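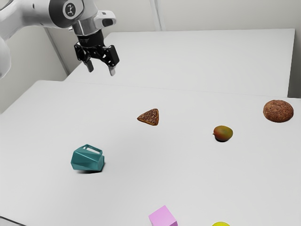

Speaker notes, Smaranda Ilie
Kambridge, 10 October 2022

Opening (3 minutes)
Thank the hosts. State the subject: teaching a robot arm a pick-and-place task by remote control, first in simulation and then at the Lener laboratory.

Main points
The operator moves the gripper with a hand controller and watches the table on a screen. Each complete run is saved as one demonstration. The Nulano set holds 2621 of them, recorded by 18 operators.
Guiding the arm by hand was quicker to learn, but the operator's body often blocked the view - mention the Preda trials.
Food items vary in shape and height. Operators were asked to approach slowly and to open the fingers fully before descending.
Pause for the clip.

Closing (5 minutes)
Failed runs were kept and labeled separately. Invite questions on operator training. The second round of recording begins in November.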